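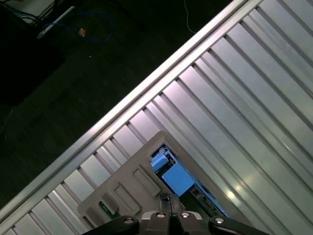
Andstead shop visit, notes typed up on the train so excuse the mess.

Got there late, wrong entrance, walked the whole length of the building before someone let me in by the bins. The workshop is shared, 50 members on the books, and on the evening I came most of them seemed to be in the one room with the heater. Nazar Harasym met me, gave me a coffee and started talking before my coat was off.

The project is called Rey. A home built arm, bolted together over the winter evenings, meant to pick up small housings with the electronics in them and set them down where you want them. That's all it's meant to do for now. Nazar started on it in April, in his kitchen, then his wife wanted the kitchen back and it moved to Andstead.

Bed first. Aluminum extrusion laid side by side, ribs up. He likes it because you can clamp to it anywhere. I'd have said it was a pain – shiny stuff, the highlights go nearly white under the shop lights, and the camera on the wrist has to cope with that. He's tried matte tape and hated it. Somebody at the next bench says paint it. He won't paint it.

The gripper is two black fingers on a dark gray body, round screws on top so you can get at everything with one driver. Good decision. The first version had clips, he showed me a jar of broken ones.

Test part is a beige plastic tray with an opening in it, you can see the green board and the light blue bits inside. Laid at an angle along the slats. Nazar wants the fingers open either side and coming in square to the tray, and most of the evening went on that. Change a number, run it, swear, change it back. I was alowed to press the button a few times.

Money: 945 dollars so far, he keeps a spreadsheet. Roughly 300 of that was motors, bought twice becuase the first ones were too weak for the elbow. The controller is a Kanosar board, secondhand, came with no manual. Fans are loud.

Cabling is the ugly part. Blue cable looped on the floor, a white wire hanging. He knows. Next job on the list, has been for a while.

Also saw Homa, the other build in the room, 2 people on it, some kind of window blind opener. Didn't get long with them, they were packing up.

Next open evening is 20/11/2023, ring the side bell, not the front. Bring your own mug. I'm going back with a set of softer finger pads I have in a drawer, Nazar wants to try them on the tray.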